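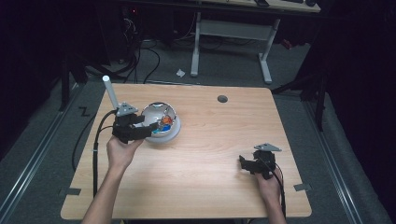
My cousin Lorcan Egan asked me to give the toast at his retirement dinner, and I said yes before I'd given it a minute's thought. Then I went looking for help and found a website promising 429 retirement wishes. I read every one. By the end I'd been told to enjoy the golf so many times that I felt tired on behalf of people who golf (Lorcan doesn't).

So I threw the list out and called his old coworkers at Hullell, where he spent 30 years in the shipping office. What a treat that was! They told me about the winter he drove a replacement part all the way to Tetisdale in the snow, got there at four in the morning and fell asleep in the customer's parking lot. They told me about his lunches, too. I had four pages of notes and hadn't even gotten to his wife's stories yet.

My first draft came to 1468 words — way too long for people who are waiting on pie. I read it out loud in the kitchen and kept crossing things out. The poem went first. Then the joke about his age, which I'd stolen from a card anyway. What I kept was the snow story, a line about how he always picks up the phone, and one plain sentence saying we were proud of him.

If you're writing in a card instead, you've got even less room, and I think that's a blessing. Pick one thing you remember and put it down the way you'd say it. "I still use your trick for the copier" beats a whole verse about new chapters. If you barely know the person, "I always liked seeing you in the mornings" is lovely, as long as you did.

I'd skip anything about finally being useless, or getting old, or driving the spouse crazy. Some people leave work happy and some leave with a lump in the throat, and you can't always tell which from across the office.

As for Lorcan, he laughed at the snow story, corrected me on the road I'd named, and asked for my notes afterward. They're in his desk at home, pie stain and all.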